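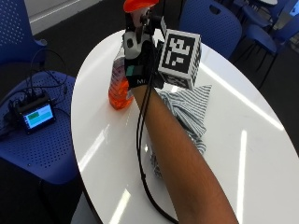 Community > Energy at Home > Heating

Heat pump bill way higher than the installer's estimate?

harju_ridge
We swapped our old oil furnace for an air source heat pump last fall and I'm trying to figure out if I should be worried. The installer (Umarlow, they do most of the houses out here) estimated 2,361 kWh for the heating season and the meter on the unit says 2,847. The house is warm, no complaints there! I just don't love being over. We turn it down to almost nothing at night and crank it back up at 6 in the morning, same as we did with the furnace. Two floors, decent windows, attic insulated by the last owners.

Tagged: heat pumps, running costs, thermostats

keroside
Stop turning it down at night. I did the same thing our first winter and the poor thing ran flat out every morning trying to catch up (and if you have backup electric heat, that probably kicks in too, and it's a hog). Try dropping it 2 degrees at most and leave it alone for a couple of weeks. Also rinse your filters, mine were disgusting by May.

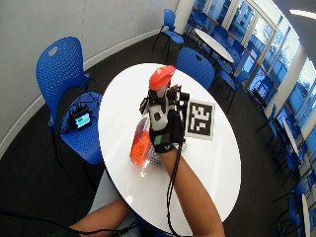 Does the outdoor unit need cleaning too, or just the filters inside?

It needs a little attention as well. Switch the power off first, clear leaves and fluff away from the coil, and rinse it gently with a garden hose. Skip the pressure washer, those fins bend if you look at them wrong.

hodov_hank
estimates are always low. ours was too, a cold January will do that. I'd ask Umarlow what indoor temperature they based it on, we keep ours warmer than the paperwork assumed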